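Wumberg Community Help > Camps and Family Programs

First time at family camp with a child who uses a wheelchair, what should we know?

Posted by jondlow_mum, 6 October 2025

Hello everyone, I hope I've put this in the right spot. We've just been offered a place at the family week at Camp Jondlow in February and I'm equal parts thrilled and terrified! My daughter is nine and uses a power chair, and her little brother is six and has never slept anywhere without his own pillow, his own doona and preferably his own mother within arm's reach. We've never done anything like this. Most of our holidays have been at my parents' place because the bathroom there is already set up for her.

The welcome letter is lovely but short. It says there are 33 families and that all the cabins are accessible, but I've learned over the years that "accessible" can mean all sorts of things (a ramp with a step at the top of it being my favourite so far). What did you wish you'd asked before you went? And does the sibling get much out of it, or does he end up tagging along like he does at appointments? I'd really love to hear from anyone who's been.

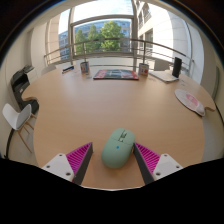
2 replies

lakesidedad

Oh, you are going to have a wonderful time. We've been to the Jondlow family week a few times now and my two start asking about the next one in the car on the way home.

To your question about the cabins: ring the office and ask which one you're in, because they do differ. The newer ones down near the dining hall have proper roll-in showers and a ceiling hoist. The old lodge dates from 1942 and it's beautiful, with a big verandah and creaky floors, but the bathroom doors are narrow and our son's chair only just scraped through. They moved us the same afternoon and were very kind about it, so please don't feel you're being a nuisance by asking. Ask about charging too. We had one power point near the beds and it was behind a bunk, so a long extension lead is now the first thing in the bag.

The path to the lake is packed gravel and goes on for 200 metres. Fine in a power chair when it's dry, slow going after rain. There's a sealed path that goes the long way past the craft hut, and that's the one we take.

As for your little fella, I wouldn't worry. Siblings have their own group in the mornings with their own leaders, and they do archery, canoes, cooking, the lot. My daughter was a shy thing the first year and wouldn't let go of my hand at breakfast. By the second night she was sitting with four other girls whose brothers and sisters have disabilities and she told me at bedtime that she hadn't had to explain anything to anyone all day. I had a bit of a cry in the shower block over that one. She still writes to two of them.

Bring his pillow and his doona, by the way. Half the kids do! Also bring a torch each, thongs for the showers and more socks than you think is sensible. And do go to the parents' evening, even if you're tired and would sooner sit on your bunk. I nearly skipped it and I'm so glad I didn't.

oyelaran_k

We haven't done Jondlow, only the weekend camp at Sturix, so take this with a grain of salt. Meds get handed in to the nurse when you arrive and they want everything in the original packaging with the chemist label on. We'd put ours in a weekly organiser and had to drive back to town. Might be different at yours but worth checking. Food was good. Have fun!!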